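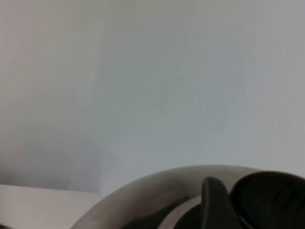 El equipaje que no llega: anatomía de una conexión de 45 minutos

La maleta facturada en un vuelo con conexión recorre un trayecto bastante más largo que el de su propietario. El pasajero cambia de puerta. El equipaje baja a la plataforma, entra en un patio de clasificación, se lee, se desvía, espera, vuelve a cargarse y se concilia con una lista. Cada una de esas operaciones tiene un tiempo asignado y un margen. Cuando la suma de los tiempos supera el intervalo entre los dos vuelos, la maleta se queda en tierra.

El aeropuerto de Goddale ofrece un caso útil para estudiar el problema. Es un nodo de tamaño medio, con dos terminales unidas por un túnel de servicio, y buena parte de su tráfico procede de conexiones cortas operadas por Fairclough, la aerolínea regional que alimenta desde allí su red de verano. El tiempo mínimo de conexión publicado para el equipaje es de 45 minutos. En febrero, un fallo en el sistema de clasificación dejó 3000 maletas sin embarcar en menos de dos días. La compañía tardó semanas en devolver las últimas, y una parte de los afectados continúa reclamando.

El origen de la avería

La instalación de Goddale funciona con un lector principal situado a la entrada del anillo de clasificación y con un segundo lector, de respaldo, colocado antes de los toboganes de salida. El software de control lo suministra Porenov. En condiciones normales, el lector principal identifica la etiqueta, consulta el mensaje de origen de la maleta y le asigna una salida. Si la lectura falla, la pieza da otra vuelta. Si falla dos veces, se dirige a una estación manual donde un operario la codifica.

El informe interno al que ha tenido acceso esta revista describe una secuencia poco espectacular. Una actualización de la tabla de horarios se cargó con un desfase de una hora en los vuelos de la terminal sur. El sistema interpretó que las salidas de esos vuelos ya estaban cerradas y envió las maletas a la estación manual. Esta estación está dimensionada para absorber un porcentaje pequeño del flujo. En la primera media hora se llenó la cinta de acumulación; a partir de ahí, el anillo empezó a recircular piezas que no tenían adónde ir, y las lecturas correctas quedaron atrapadas entre las incorrectas.

La decisión de parar el anillo se tomó tarde. El procedimiento exigía la autorización conjunta del gestor aeroportuario y de la aerolínea con mayor volumen, y las dos partes manejaban datos distintos. El panel del aeropuerto mostraba el anillo en movimiento y sin alarmas mecánicas. El de Fairclough mostraba vuelos que salían con las bodegas medio vacías.

«Un sistema de clasificación que se mueve parece un sistema que funciona», explica Đạt Phan, ingeniero de operaciones de handling que ha trabajado en el diseño de instalaciones similares y que revisó el informe a petición de esta revista. «El indicador que importa es la proporción de piezas que salen por el tobogán correcto a la primera. Goddale lo calculaba, pero lo consultaba al cierre del turno».

Lo que miden los 45 minutos

El tiempo mínimo de conexión se negocia entre las aerolíneas y el aeropuerto, y se introduce en los sistemas de reservas como un valor fijo. Un billete que lo respeta se puede vender. El valor no distingue entre una mañana de febrero con la mitad de las puertas ocupadas y una tarde de verano en hora punta.

En Goddale, el reparto teórico es el siguiente. La descarga de la bodega y el traslado hasta el patio consumen 14 minutos. La inyección en el anillo y la clasificación, entre seis y nueve. La espera en el tobogán depende de la frecuencia con que se retiran los carros. El transporte hasta la segunda aeronave requiere otros ocho minutos si el vuelo sale de la misma terminal y 13 si hay que cruzar el túnel. La bodega se cierra antes de la hora de salida, de modo que los últimos minutos de la conexión no están disponibles para el equipaje.

El margen restante es escaso. Un retraso de diez minutos en la llegada lo elimina por completo en las conexiones entre terminales. El pasajero, que camina deprisa, suele alcanzar el segundo vuelo – y descubre el resultado en la cinta de destino.

Hay una solución conocida, el traslado directo de aeronave a aeronave, que evita el patio. Los equipos de plataforma la reservan para las conexiones críticas, porque exige separar las maletas durante la carga en origen e inmoviliza un vehículo y un conductor para un número reducido de piezas. Fairclough dispone de dos vehículos para este servicio en Goddale. Durante la incidencia de febrero, ambos se destinaron a otra tarea: llevar etiquetas a la estación manual.

La devolución

De las maletas que no embarcaron, la mayoría salió en los tres días siguientes. El resto fue más difícil. Según el informe, 1039 piezas habían perdido la correspondencia entre etiqueta y pasajero, bien porque el itinerario se había modificado sobre la marcha, bien porque el segundo tramo lo operaba otra compañía. Se trasladaron por carretera a una nave de Drorkdale, donde la aerolínea tiene contratado un almacén de larga estancia.

El traslado resolvió la falta de espacio y creó un problema de trazabilidad. El almacén de Drorkdale no está conectado al sistema mundial de búsqueda de equipajes. Las altas se hicieron por lotes, en hojas de cálculo, y se cargaron con varios días de retraso. Algunos pasajeros que consultaban su expediente veían el estado «en búsqueda» cuando la maleta llevaba más de una semana en una estantería. Otros recibieron la notificación de entrega dos veces y ninguna pieza.

Phan sitúa aquí el error más caro. «La avería del anillo duró horas. La pérdida de datos duró semanas, y fue una consecuencia de mover las maletas antes de leerlas. Con cuatro lectores portátiles en la puerta del almacén se habría evitado buena parte».

Al cierre del expediente interno quedaban 532 reclamaciones abiertas. De ellas, 364 corresponden a maletas entregadas con un retraso que ha generado gastos: ropa, medicación, material de trabajo. Las demás se refieren a daños, a contenido ausente o a piezas que no han aparecido.

Plazos y límites

El régimen aplicable a la mayor parte de estos viajes es el Convenio de Montreal, que fija un límite de responsabilidad por pasajero expresado en derechos especiales de giro. El límite comprende la destrucción, la pérdida, la avería y el retraso del equipaje. No es una indemnización automática: el pasajero debe acreditar el perjuicio, salvo que la compañía decida pagar una cantidad a tanto alzado.

Los plazos son breves y conviene tenerlos presentes. La protesta por daños debe presentarse por escrito en los siete días siguientes a la recepción de la maleta. En caso de retraso, el plazo es de 21 días desde que el equipaje se pone a disposición del pasajero. Transcurridos 21 días desde la fecha en que debería haber llegado, la maleta puede tratarse como perdida. La acción judicial prescribe a los dos años.

El parte de irregularidad que se rellena en el mostrador del aeropuerto sirve para iniciar la búsqueda, y en muchos casos las compañías lo tratan como un trámite separado de la reclamación económica. Varios afectados de Goddale entregaron el parte, recibieron un número de expediente y dieron por hecho que habían reclamado. Fairclough rechazó inicialmente esas solicitudes por extemporáneas. Después anunció que las revisaría una por una, sin comprometer una fecha.

Cuando el viaje incluye tramos de varias compañías, la reclamación por equipaje facturado puede dirigirse a la primera, a la última o a la que operaba el tramo en que se produjo el incidente. En la práctica, la última suele gestionar la búsqueda, y es allí donde conviene dejar constancia escrita.

Cambios en la instalación

El gestor de Goddale ha modificado el procedimiento de parada. El jefe de turno del patio puede detener ahora el anillo sin consultar a las aerolíneas si la tasa de asignación correcta cae por debajo de un umbral durante diez minutos. El umbral no se ha hecho público. Porenov, por su parte, ha incorporado una comprobación que compara cada tabla de horarios nueva con la anterior y bloquea la carga si detecta un desplazamiento uniforme en un grupo de vuelos.

La estación manual sigue teniendo la misma capacidad. Su ampliación obligaría a desplazar un muro de carga y está incluida en la segunda fase de la reforma de la terminal sur, pendiente de licitación.

El tiempo mínimo de conexión tampoco ha variado. El gestor propuso elevarlo a 55 minutos para los enlaces entre terminales durante la temporada alta. Fairclough se opuso: con ese valor, varias de sus combinaciones dejarían de aparecer en los sistemas de reservas, y los horarios de verano estaban ya a la venta. Las partes acordaron volver a tratar el asunto en la próxima conferencia de programación. Entretanto, la aerolínea ha añadido un tercer vehículo de traslado directo, disponible en los turnos de mañana y tarde.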